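Ticket 1155: Label printer at the Grivine counter skips a blank label after every print
Status: Solved, left open for comments
Product: Vokmont desktop label printer, USB
Opened: 5th October

Hello all, and thank you in advance for reading, as I know this is going to run long. I look after the computers at the Cleltis seed library, and we have a label printer at the Grivine counter that has been a good and faithful thing for years. Since last week it prints one seed packet label perfectly and then feeds a blank one behind it. Then another good one, then another blank. A full roll holds 297 labels for us, so you can imagine how quickly we are getting through them, and I do hate to see that much clean label stock going in the bin.

What I tried first, in the order I tried it:

Turned the printer off, counted to ten, turned it on again. Same thing.

Took the roll out and put it back in, making sure the paper guides were snug but not pinching. Same thing.

Swapped the USB cable for the one from the front desk. Same thing, and then the front desk wanted their cable back.

Printed the built-in test page by holding the feed button. This one came out fine, no blank behind it, which made me think the printer was healthy and the trouble was on the computer side. (I was half right, as you will see further down.)

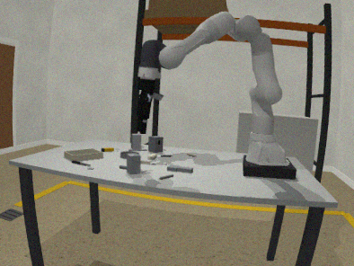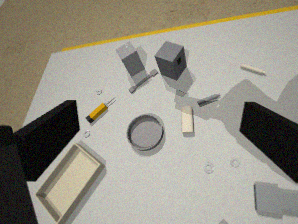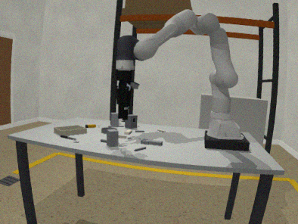

This page was last changed on a Monday by the ticket owner.

Update, same afternoon. I went into the printer settings on the computer and found that the label size had gone back to the factory one. We use the Oyelaran packet labels, which are shorter, and the driver must have been updated over the weekend and forgotten all about them. I typed our own size back in, saved it, printed one label, and it was lovely. I was so pleased I went and made tea.

Then I printed a batch of 100 and the blanks came back! Not after every label this time, only now and then, but enough to throw the whole batch out of step with the packets laid out beside it.

Second update. The other half of the answer was the gap sensor, the little eye that looks for the space between one label and the next. On our model it sits under the roll, and you have to tip the roll holder back to see it. Ours had a good smear of label glue across it and some seed chaff stuck in the glue. I wiped it with a cotton swab and a drop of rubbing alcohol, let it dry, and then ran the calibration: hold the feed button until the light blinks 2 times, then let go. It spits out a few labels while it measures, and that is normal, so please don't panic and pull the plug as I did the first time.

After that I ran the same batch again with no blanks at all, and a longer run after lunch was fine too.

For anyone who lands here with the same trouble, I would check the label size in the driver first and the sensor second, and run the calibration after you have done both. If you calibrate while the size is wrong you will only have to do it over again. It is also worth writing your label size on a bit of tape and sticking it inside the lid. Ours was last written down in April on the back of a seed catalog, and it took me longer to find the catalog than to fix the printer.

I still don't know how to stop the driver from forgetting our size the next time it updates. If anybody has found a setting for that, I would be very glad to hear it.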